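Tisow Finger Comparison, data card

Summary
Recordings from a trial of two fingertip sets, Fludon and Jiltgate, on the same two-arm setup. The task is picking up clothing from carpet and upholstered surfaces. There are 2287 episodes in the training split and 1066 held out.

Cameras
One at the head, one at the wrist. Frames from both are stored per episode.

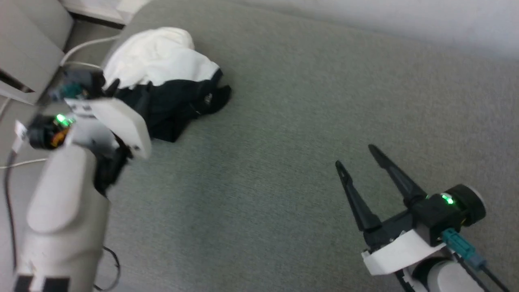
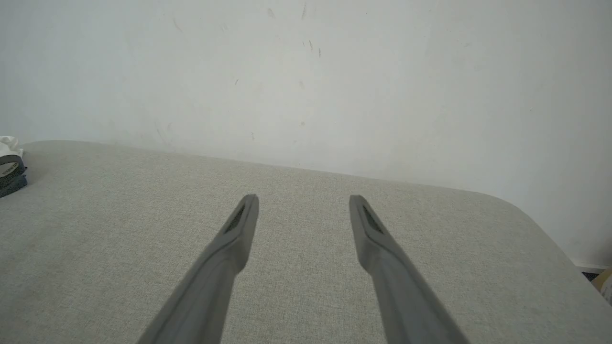

Labels
Each episode has a finger set, a surface type and a result: lifted, dropped or missed. Anathi Zulu labeled the results by hand. A garment that left the surface for less than 5 seconds is marked dropped.

Known problems
Fast wrist moves give blurred frames. The Sunday session used an older controller build, so compare its grip timings with care. Dark fabric is underrepresented.

Use
Load with the Sithole reader, version 2 or later. Older versions skip the wrist stream without a warning.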